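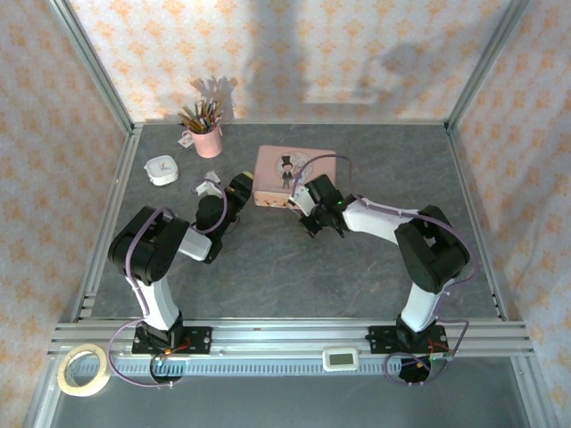 Can a Robot Tidy My Desk Yet? Our Term Project Report

Filed under: Student Projects, Robotics & Home
4 min read

I picked this topic because I hate tidying up, and I reckoned a term of watching machines do it would count as homework. Our question was simple enough: are two robot arms any good at clearing a desk, the sort of job you'd give a bored nine-year-old on a Saturday?

The rig was already built when we started, so all the choices left to us were about the chores. We ended up with 5 of them: put a pencil back in the cup, stand the clock up, bin a scrap of paper, open a tin, close the tin again. We called the whole thing Mirnura (it was the name of the shared folder and it stuck). Over the term we logged 300 tries with the arms steered by one of us, and then 13 long sessions where they ran on what they'd learnt from those.

The scrap of paper was the nice surprise. Paper that's been scrunched up gives the fingers plenty to grab, and it doesn't much matter where they grab it. Pencils were harder than I expected! Picking one up was fine, but getting it back into a cup that's already full meant finding a gap, and the arm would just push down on the other pencils and sulk there until we stopped it.

Then there was the tin. I could write the whole report about the tin. One arm has to hold it still while the other works the lid, and if they don't pull evenly the box swings round and you're back to the start. We lost most of a week to this. What helped in the end was slowing both arms right down and gripping nearer the corners – boring, but the lid started coming off more often than not. Closing it never got reliable, and I've marked it as failed in the results table.

For comparison I also read two write-ups from small firms. Binico tried shelf restocking in a corner shop and Kulkarni did towel folding, and both said much the same as we found: one object in one place goes well, and then somebody moves it a bit and it all gets wobbly. The Cakier team had almost 400 runs of packing cakes into boxes, which made me feel better about our lid.

So would I have one at home? Not yet. It took longer to set the desk up for the arms than to clear it by hand, and someone had to stay beside the stop button the whole time. I'd let it have the waste paper though.

If I get to carry on next term, I want to try the lid with softer fingertips, and I want the clock in a different spot every time – we got lazy about that and I think it flattered our scores.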